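Goltach Sewing and Crafts Program
Progress report to the Nasution Fund
25th September

1. Work completed in this period

The bag-making strand is on schedule. The pattern set has been reduced from 11 patterns to six. The five withdrawn patterns all required a recessed zipper, and the error rate on that step did not improve with revised instructions. The remaining six use a magnetic snap, a drawstring or an open top.

All six patterns have been redrawn at full size with a seam allowance of three-eighths of an inch marked on every piece. The previous versions gave the allowance in the text only. Two patterns (the lined tote and the fold-over pouch) have also been regraded, as the lining pieces were cut larger than the outer pieces and produced slack at the base.

Fabric testing is finished for the outer layers. Medium-weight cotton canvas is now the default. Quilting cotton with fusible interfacing is listed as the alternative, with a note that the interfacing must be fused before cutting. Lining tests are still open.
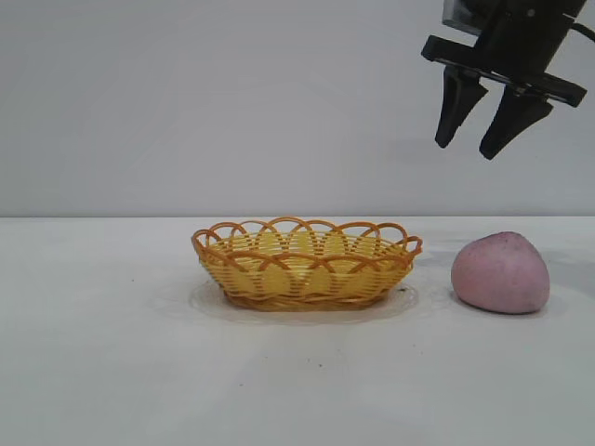
Anisa Hutapea has questioned the canvas default in her written comments on the draft. She points out that four layers of it meet at the strap join, that the older machines in the Darkero room skip stitches at that thickness, and that a size 16 needle only cures part of the fault. She would prefer quilting cotton as the default and canvas as the option.

Her point on the strap join is accepted. The join has been redesigned so that the strap end is left unfolded and enclosed in the top band, which brings the count down to three layers. The default fabric will be reviewed once the new join has been sewn on each of the Darkero machines.

2. Online pattern library

The library moved to the Rivel site during the period. Downloads since the move stand at 3,069. The fold-over pouch is the most requested file and the drawstring bag the least. Files are supplied in Letter and A4, with a two-inch test square on the first page.

Reader comments are now checked twice a week. Most concern printing scale. 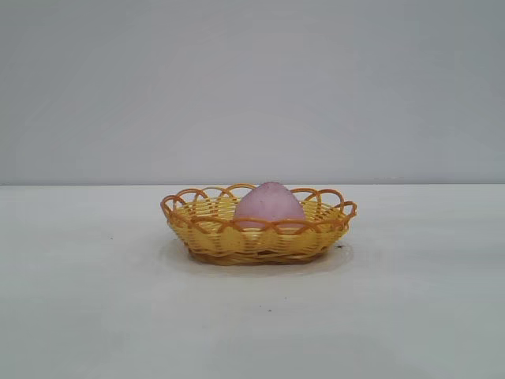

The remaining comments ask for a smaller version of the tote. This can be produced from the existing pattern by shortening the side panel, and Yung-ching Liao has a draft ready for test sewing.

3. Participation

Enrollment in the evening course is 41. The waiting list has been closed until the second room is available.

4. Spending

Spending is within budget. Thread and needles ran over their line and the difference was met from the printing line, which is underspent following the move to downloads. No change to the total is requested.

5. Next period

Lining tests to be completed in October.
Strap join trials on all Darkero machines.
Small tote pattern to be tested and uploaded.
Instructions for the magnetic snap to be rewritten, with the reinforcing patch moved ahead of the lining step.

The quote for servicing the older machines is still outstanding and will be forwarded when received.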